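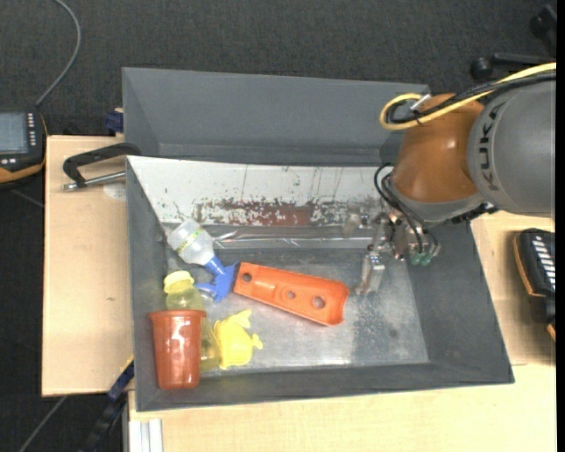
Bin picking has been the sore thumb of small warehouse automation for as long as I've been writing about it, and so when Tikkanen offered to let me spend some time with Mamex, the picking package it now sells to shops too small to keep an engineer on staff, I packed a thermos and drove out to Jolletholm before they could change their minds. Mamex is sold as software, a gripper and a good deal of hand-holding, and the arm is up to you, within reason. The one I sat beside was a KUKA, reaching down into a gray bin that held the sort of jumble you'd find under anybody's kitchen sink: a spray bottle with a bright blue head, a reddish-orange cup lying partly over another bottle, a yellow plastic toy and a long orange trough of a thing with holes in it. I grew fond of that orange piece. Long, shallow parts with holes are just the kind of item that gives a picking system fits, and I was glad to see one in the mix.

Roland Bainbridge looks after customer setups for Tikkanen, and he is a patient man, which I tested. He told me that most buyers ask about speed first and then call back a month later to ask about everything else. Mamex has 5 levels of what the menu calls caution, and he suggests new owners start at the slow end and stay there longer than they'd like to. I tried the quick end anyway (wouldn't you?) and went back down a notch before lunch.

The part I liked best is the teaching screen. You give an item a name, you tell the system which spots it should leave alone, and you can do all of that with a sandwich in your other hand. The manual runs to 70 pages, and I read more of them than I expected to, mostly because whoever wrote it had clearly run a packing bench at some point in life. There's a lovely section on cable routing - really, there is - that any shop with a robot ought to pin to the wall.

I have my grumbles. Changing gripper fingers took me roughly 10 minutes and one dropped screw, and the support line closes at five, just when a second shift would be getting going. If you've used Viltow, the older package from the same company, your saved items won't carry over, and Roland didn't try to sweeten that for me. He said they're working on it and hope to have something by October.

Mamex comes by yearly subscription, with setup and two days of training included, and Tikkanen will run a trial with your own goods if you ship them a box. Do send the awkward stuff.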